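How to Set Up a Work Table You Can Write, Cut and Glue On

A good table surface saves a lot of cleanup. If you pay bills, wrap packages and do craft projects in the same spot, the top takes a beating, and most tops are not made for it. A large mat fixes most of this. The steps below cover measuring, laying and looking after one, with a few notes on markers at the end, which cause more trouble than blades do.

What you need

A table at least four feet long
A mat, sized as described below
Tape measure
Mild dish soap and two soft cloths
Rubbing alcohol
Thin non-slip shelf liner

Step 1: Measure the table

Measure the length and depth of the top in two places each. Older tables are often out of square, and a mat cut to the longer measurement will hang over at one end. Write down the smaller numbers.

Leave a strip of bare table on all sides. Two inches is enough for most people. I leave 4 inches at the back for a lamp and a pencil cup, so they don't sit on the mat and tip when it shifts.

Step 2: Choose the mat

Color matters more than you would think. Bright green and blue mats show every scrap of paper, but they are tiring to look at for a whole afternoon. Tan and brown are easier on the eyes. Black hides ink and also hides dropped screws.

I use a Tarholm in the large size. The Koskela costs less and lies flatter out of the box, but it has a printed grid that wears off near the front edge. Either one will do.

Step 3: Flatten it

Mats shipped in a tube need time. Unroll yours on the floor, curl side down, and put books along the edges. Leave it overnight. If the corners still lift, give it another day. Do not use a hair dryer or an iron. Too much heat puts a wave in the middle that never comes out.

Step 4: Clean the table and lay the liner

Wipe the top with soapy water, then with a clean damp cloth, and let it dry all the way. Water trapped under a mat will cloud a painted finish. Cut the liner about an inch smaller than the mat on every side, lay it down, and lower the mat onto it from the back edge forward.
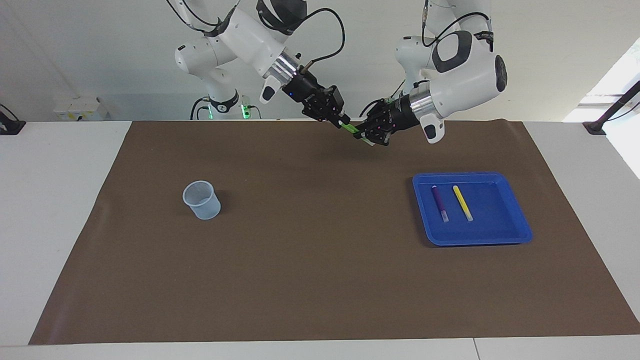 Press from the middle outward with your forearm to push out any air. If the mat still slides when you lean on it, the liner is too small or there is dust under it. Lift it and start over - it only takes a minute.

Step 5: Sort your markers

Keep permanent and washable markers in separate cups. Store dual-tip markers on their sides, or the lower tip floods and the upper one dries out. Test any new marker on a corner of the mat before you use it near the center. Kanlow washable markers wipe off mine with a damp cloth. Tralel paint markers do not come off at all once they have dried.

Removing ink

For washable ink, use soap and water. For permanent ink, put a little rubbing alcohol on a cloth and dab. Don't scrub, and keep the alcohol off a varnished or painted table top. Rinse the spot with plain water afterward.

Regular care

Wipe the mat down after any job with glue. Once a month, lift it, sweep out the crumbs, and turn it end for end so the same spot doesn't get all the wear. Replace the liner when it stops gripping. Mine went in December after two years.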